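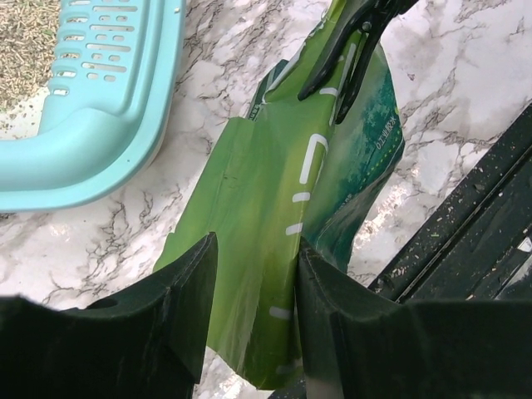 Kolbrún Bach writes that a box scooped once a day uses less litter over a month than a box scooped every third day and dumped at the weekend, and that she would put the pile at one end of the pan instead of leveling it. Her notes on the earlier page prompted the changes listed further down.

Litter station, Londenano apartment
Gallery and notes, updated April 6, 2022

The page covers the bag, the box and the scoop, and the order in which the work is done. Two adult cats use the station, Prins and Climier. The litter is a clumping mineral type. Earlier pages in this series dealt with the choice of room and with the mat.

Bag
Green plastic, glossy, with a darker teal print on one side and a dotted yellow-green line along the edge of the print. White dashes run down the middle.

Plastic bags with any stiffness to them hold creases after the first use. Smooth the top few inches flat before folding, press the air out from the bottom up, then fold twice in the same direction. A bag that is rolled from the top traps air and unrolls again on the shelf. Store it upright and off the floor. Litter draws moisture from a damp room, and a bag left open in the bathroom will give softer clumps within a couple of weeks.

Filling
A full fill for this box is 3176 grams, weighed in a bucket on the kitchen scale. That gives enough depth at the deep end for digging and leaves part of the floor close to bare. Balthasar Aebischer uses 3715 grams in the same size of box and reports more scatter on the mat, with no difference in odor. I have stayed with the lower figure.

Pour slowly and close to the pan. Pouring from height raises dust, and the dust settles on the rims, where it has to be wiped off by hand.

Box and scoop
The parts worth checking on any box are the corners. Square corners collect wet litter that a scoop cannot reach. Wide, rounded corners can be cleared in one pass, provided the scoop has a curved front. A straight-edged scoop leaves a small wedge behind each time, and the wedge hardens.
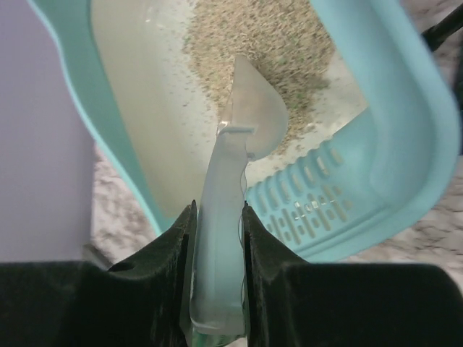

Pale blue scoop at the low edge of the pile, turquoise box. Perforated section at right.

Scoop handling
Start at the thin end of the pile and keep the blade low against the floor. Lift clumps whole. If a clump breaks, leave the pieces for an hour and collect them once they have set. Chopping at them with the edge of the scoop spreads fine particles through the clean litter.

Thin plastic handles flex under load. Hold the handle near the head for heavy clumps – the joint between the two is where the last scoop cracked. Rinse the scoop in cool water and dry it fully before it goes back on the hook.

Loose granules on the floor of the pan can be pushed back toward the pile at the end. They do not need to be removed unless they stick.

Intervals
Scooping: every morning, and again in the evening if needed.
Topping up: every 4 days, by eye.
Full change and wash: every 14 days, with hot water and a plain dish soap. No bleach.
Scoop: replaced when the blade edge turns rough.

Changes after Kolbrún's notes
The pile now stays at one end. Topping up was moved from a fixed weekly amount to the shorter interval given above. The deodorizing powder was dropped; Climier avoided the box for a day after each use of it and I saw no benefit that would justify keeping it.

Open points
Verena Imhof asked whether a perforated section can replace the scoop altogether. I have not tested this. Small clumps would pass through if the openings are wide, so the result depends on the litter as much as on the box.

Thaddäus Koller asked for the weight of litter removed per day. Weighing starts in May, and the numbers will go on a separate page.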